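Bench Assistant, Part Time
Clastbridge Repair Workshop, Mostham

Clastbridge is looking for a part-time bench assistant to join our small repair workshop in Mostham. We fix lamps, radios, clocks, sewing machines and small kitchen appliances for local customers, and we take in mail-order work from farther away. The post is 20 hours a week, starting in April.

You would be working with Callum Cowie, who runs the workshop, and Thịnh Nông, our senior repairer. The job is mostly hands-on. You will check items in, write up the fault as the customer describes it, open and clean them, order parts, and carry out simple repairs under supervision. After the first few months we expect you to handle routine jobs on your own, such as replacing cords, plugs, switches and drive belts.

Some of the week is spent at the front counter. Customers often want to know what a repair will cost before they leave anything with us, and you will need to explain our estimates clearly. We also answer the phone in turns.
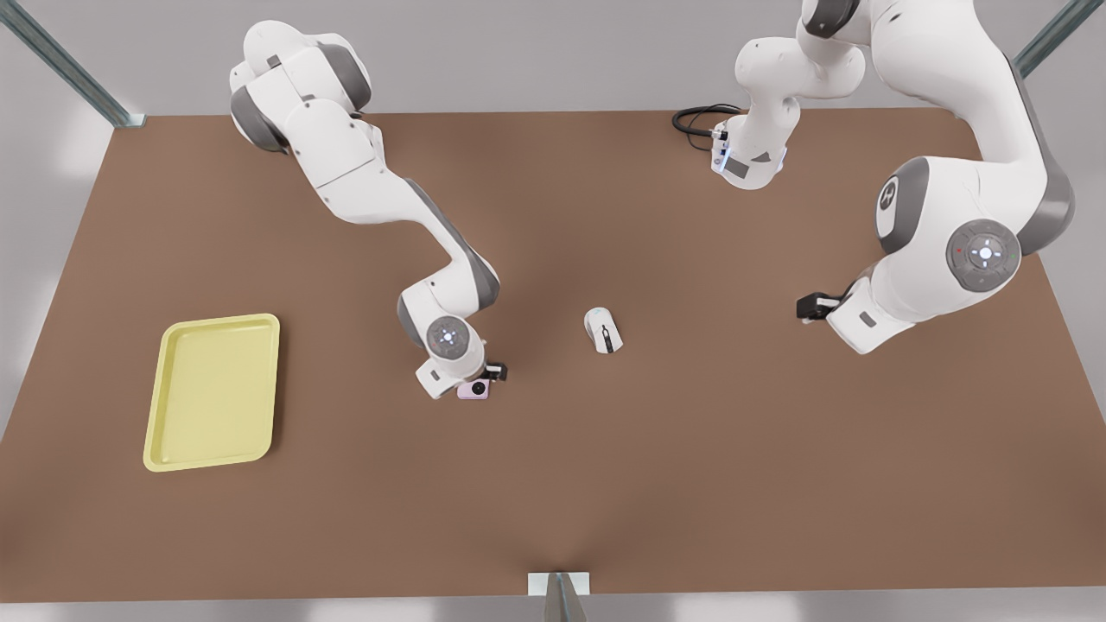
Your training takes up the first 4 weeks and is fully paid. Thịnh covers hand tools, soldering, safe testing and how we label parts so that a job can be picked up by someone else. You will be given your own place to work, and we ask everyone to leave it at the end of a shift the way the brown table in the picture looks, with the near half of the top clear of objects down to the front edge. Screws and springs go into lidded tins with the job number on them. Open jobs go on the shelf by the stockroom door.

What we need from you:

Steady hands and reasonable patience
Clear handwriting, or a willingness to print
Some experience of fixing things, paid or at home
Comfort with lifting boxes up to 30 pounds
Basic computer skills for parts orders and email

You do not need a degree or certificate. A driver's license is useful for pickups but we can manage without one. Experience with sewing machines would be a real help, as we have a long waiting list for those.

Pay is $950 every two weeks before tax. There is a tool allowance of $300 after your first three months, and whatever you buy with it is yours to keep. Hours are mornings or afternoons by agreement, and we close for lunch at 1 p.m.

To apply, send a resume and a short note telling us about something you have repaired and how you went about it. A repair that failed is fine. Address it to Flora Haldane, Clastbridge Repair Workshop, 216 Avram Street, Mostham, or drop it off at the counter. Interviews last half an hour and include a short practical task. We will reply to everyone who applies.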